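Home | News | Plants | Growers | Events | Contact

Pamden nursery adds 2,857 young shrubs after spring losses

July 14, 2021

Shares: 250

Pamden Nursery has taken delivery of 2,857 young shrubs to replace stock lost in a late frost in May, and expects to have most of them on sale before the end of the planting season.

The plants came in two shipments through the wholesaler Sirkimport. They include hydrangeas, weigelas, mock oranges and a smaller number of viburnums. All were shipped as plugs and are being moved up into one-gallon pots at the nursery's growing site on Abdella Road.

The frost hit after a warm stretch that had pushed many shrubs into early leaf. Plants under cover came through with little harm, but those set out on the open beds lost their new growth overnight. Hydrangeas took the worst of it. Many of the older plants have since put out fresh leaves from the base, though they will not flower this year and have been held back from sale.

"We could have cut them back and sold them cheap, and we talked about it," said Siwan Pritchard, who manages the growing site. "A customer who buys a hydrangea in July wants to see a flower on it. We'll keep them for next year."

Mock oranges and weigelas set their flower buds on the previous season's wood, so plants that lost their tips in May also lost most of this summer's bloom. Pritchard said those shrubs were pruned lightly in June, fed once and left alone.
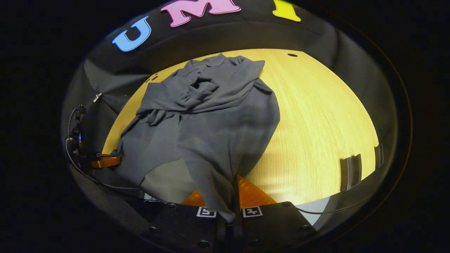 The new stock is being grown in a peat-free mix supplied by Flakon. The nursery tried the mix last year on a batch of lavender and has now switched over all of its shrubs. It drains faster than the old one, and staff are watering twice a day during hot spells, once early in the morning and again after closing.

Ainhoa Segura, who runs the retail yard, said the shortage has been most noticeable to customers looking for white-flowered shrubs. The yard has had no white mock orange since the first week of June and has been keeping a waiting list.

"People come in with a picture on their phone of something they saw in a neighbor's yard, and it's nearly always the mock orange," Segura said. "I've been sending them home with a weigela or asking them to wait."

The first of the new weigelas should reach the retail yard in early September. Mock oranges will follow two weeks later if they root well. The viburnums are slower and will stay at the growing site over the winter under fleece.

Prices for one-gallon shrubs will stay the same through the fall. Larger plants will go up slightly next spring to cover higher freight costs, but the nursery has not settled on the new price list.

Pamden Nursery also plans to change how it handles spring stock. In past years shrubs were moved to the open beds as soon as the tunnels filled up. From next year, around 250 of the most tender plants will stay under cover until the end of May, and the beds nearest the creek, where cold air collects, will be used only for conifers and other hardy evergreens.

Segura said gardeners who lost growth on their own shrubs this spring should not be in a hurry to dig them up. Her advice is to scratch the bark near the base with a thumbnail and look for green underneath. Dead tips can be cut back to the first pair of healthy buds. Shrubs that are growing again need a deep soaking once a week in dry weather and a layer of mulch kept a few inches clear of the stems. She does not recommend feeding after the middle of August, as soft late growth is easily damaged by the first fall frosts.

Fall is a good time to plant most deciduous shrubs in this area, while the soil is still warm. Plants bought in September should be watered in well and checked regularly until the leaves drop. Those wanting to plant along a fence or wall should leave at least two feet of space, as the ground close to a wall can stay dry even after heavy rain.

The waiting list for white mock orange is open at the retail yard desk. Customers on the list will be called in the order they signed up and will have a week to collect. Plants can't be reserved by email.

The growing site on Abdella Road is not open to the public. The retail yard is keeping its usual summer hours.

2 comments

Contact the newsroom | Copyright 2021 | Back to top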